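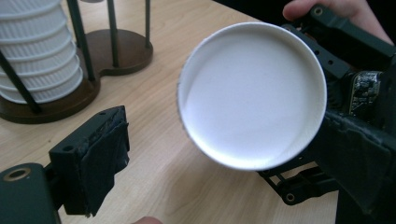 Zivance Finger Pad Wrap Kit, for hand-held and wrist-mounted parallel grippers. The kit contains precut wrap, liner strips and a wear gauge for restoring grip surfaces on two-finger tools used in light pick, place and dispensing work. It is supplied with a written inspection procedure, summarized on this page. Thin-walled items such as a white paper cup show up pad condition early, and tape that has frayed and wrinkled along the edges of a finger is the condition the procedure is written to catch. The kit suits tools where the pads are wrapped in place and cannot be swapped as a cartridge. For cartridge fingers, see the Zivance Snap Pad.

What is in the box
Precut wrap, black, matte, 19 mm wide: 16 pieces
Foam liner strips, self-adhesive: 16 pieces
Wear gauge, go/no-go
Lint-free wipes
Inspection log, 40 entries, card stock
Procedure sheet, English and Portuguese

Inspection rules
The procedure sorts pad wear into three grades. The grade is set by the worse of the two fingers, and both fingers are always rewrapped together. Mixing a new pad with a worn one shifts the grip center and invalidates any stored grip width.

Grade A. Surface flat, edges bonded. Continue use.
Grade B. Edges lifting or frayed, surface creased, no liner exposed. Log the tool and rewrap before the next shift. Do not record reference grips with a Grade B pad.
Grade C. Liner or bare finger exposed, or adhesive on the contact face. Remove the tool from use.

The gauge is slid along the contact face from the base of the finger to the tip. If the no-go end passes under any edge, the pad is Grade B or worse. Inspect at the start of each shift and after any crushed or dropped part.

Exposed electronics
Many hand-held tools carry a bare circuit board on the side of the gripper, close to the finger linkage. Power down and disconnect before rewrapping. Keep wrap ends clear of the board, and do not let wrap bridge from a finger to a moving link. Solvent cleaners are not to be used on the tool; use the dry wipes supplied. Where the board has no cover, the operator wears a grounded wrist strap during the work.

Hand position
Operators who guide the tool by hand should hold it on fixed structure only. Fingertips stay out of the closing path and off the linkage bars — this applies with the tool unpowered as well. Sites with their own hand-guiding rule should apply whichever is stricter.

Fitting
1. Power down. Open the jaw fully.
2. Peel the old wrap from the tip toward the base. Remove the liner if creased.
3. Wipe the finger dry. Fit the new liner flush with the tip.
4. Apply wrap under light, even tension. The seam goes on the back of the finger.
5. Press for 5 minutes with the Figueiredo clamp block or equal.
6. Cycle the jaw slowly by hand. Check clearance at the linkage.
7. Repeat the reference grip and enter the result in the log.

Compatibility
Zullholm H-series hand-held grippers, all widths. Tredunau two-finger tools with flat-faced fingers. Not for curved, vacuum or food-contact fingers. The wrap is not rated for direct food contact, and cups handled with it are for test and training use only.

Storage
Keep sealed, flat and out of sunlight. Discard wrap that has set creases before fitting.

Ordering
Sold per kit. Log cards and wear gauges are also sold separately. Replacement gauges ship with a check certificate — keep it with the log.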